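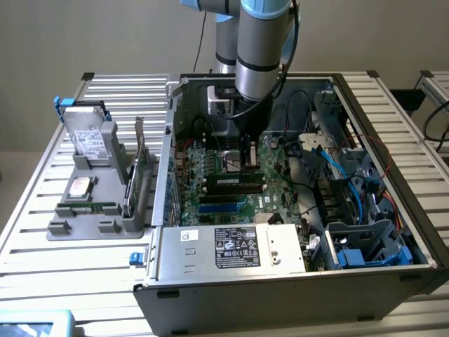
Fabrice Brunet writes that his old office tower stopped shutting itself off at night once he changed the thermal paste, and he wants to know if one tube will do the other machines in his shop. One tube of Cotico covers several processors if you keep to a pea-sized dot on each.

Cotico Thermal Paste, gray, in a screw-cap tube

Made for desktop processors, graphics chips and small heatsinks. It spreads without warming and does not carry current, so a little on the edge of the socket can be wiped off with a dry cloth.

Color: gray
Upper temperature: 200 °C
Base: silicone
In the bag: one tube, one plastic spreader, two alcohol wipes
Item number: Cotico 1000

How to use
Shut the computer down, unplug it and lay the case on its side. Take off the cooler. If it sticks, twist it a little before lifting. Clean both surfaces with the wipes and let them dry. Put one dot in the middle of the processor, set the cooler straight down and tighten the screws crosswise, a few turns each.

Do not add new paste on top of old.

Storage
Keep the cap on and the tube upright, out of the sun. Paste left open in July will be stiff by fall. Squeeze out the first bit and throw it away if the tube has been sitting.

Orders
Tubes ship from the Solimo warehouse. Shops that buy by the box should ask for Triệu at the parts desk. The smaller Cotico 900 is the same paste with no spreader or wipes. Unopened tubes can be returned in their original bag.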